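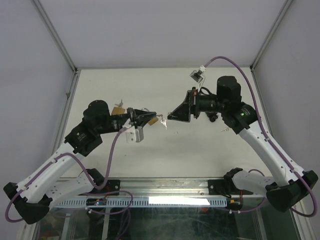
Norkell symptom diaries – README

last edit 16 Aug 2020, Dilruba Barua

Diary entries kept by people during and after treatment for bladder or bowel cancer. One row = one entry. 1000 entries, 18 columns, plain CSV. Free text is in English only for now. Nông translations not merged yet, see end.

Files

entries.csv – the main one
people.csv – age band, diagnosis group, treatment type. Joins on person_id
codes.txt – what the symptom codes mean. Read this first, please
old/ – ignore

How it was collected

Paper booklets and the Plestivel app. Same questions in both, but the app forces an answer on sleep and the booklet doesnt, so blank sleep = booklet, nearly always. People filled in as often as they felt like it. Some wrote every night, some wrote twice and stopped. Stopping doesn't mean they got better or worse, we don't know, don't guess.

Booklets were typed up by hand. 2 typists, spelling left as written. Crossed-out words dropped.

Columns that trip people up

pain – 0 to 5. Zero means "none", blank means skipped. Do not fill blanks with zero!!
night_trips – times up to the toilet. Stoma patients often put the bag changes here instead. Flag is in stoma_note.
tired – words, not a number. We tried a scale and people hated it.
day – days since first treatment, not a calender date. Negative is fine, those are entries from before treatment.
mood_text – the long one. Can be rough reading, some entries are about dying. Take breaks.

Privacy

Names, hospitals, towns and staff names taken out and replaced with [x]. Ages in bands. Anyone who asked to leave the study has been removed, and we'll do it again if more ask – so pull a fresh copy before you publish anything. If you spot a name we missed, email Dilruba, don't open a public issue with the name in it.

Okay to use for

Looking at how people describe side effects in their own words. Testing text coding tools. Teaching.

Not okay for

Advice to patients. Survival anything. Comparing treatments – the groups are lopsided, far more surgery than chemo.

Known problems

- a few app entries saved double, same person_id and same minute. Keep the later one
- Fasis export turned curly quotes into junk, mostly fixed
- "bag" is coded as both stoma and catheter in the early booklets. Needs a person to go through it

To do

Nông merge, planned for November. Carer diaries after that, if the consent forms come back.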